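Spent the morning with the Kandasamy inks again. I have 5 bottles open now and three still sealed, and I'd told myself I wouldn't open another until one was used up. The gray is closest, maybe a finger's width left at the bottom. It dries lighter than it looks going down, so I keep putting on a second coat too early and lifting the first one.

The Resbridge paper came in the afternoon mail. It's heavier than the old pad and has more tooth. Ink sits on it for a while before it sinks in. Pencil is fine. The cheap brush dragged and left dry streaks, the good one didn't. I did the hill road from memory and got the bend wrong twice.
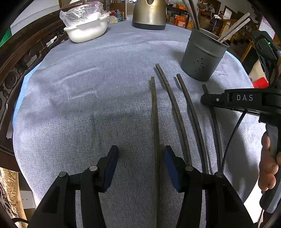
Posted in April by the keeper of this diary | Filed under: Ink and Paper

Went to Grindel for a new eraser and came back with a box of soft pastels as well. $10 for the small set. The blues are good and the yellow is scratchy, with a hard bit in it somewhere that scored the paper. I'll try sanding the end down.

Etach has stopped making the narrow sketchbook, the one with the gray cover. The shop had 3 left and I took two. I should have taken all of them. The replacement is wider and won't fit the side pocket of my bag, and the pages are too white for me.

After supper I numbered the finished drawings and put them in the flat drawer. The last one is 1,193. That includes the bad ones, which I used to throw out and now keep. Some of the early ones have yellowed along the top where the tape was.

Tomorrow I want to try the gray over pastel and see if it beads up. Need to wash the brushes first, they're still in the jar.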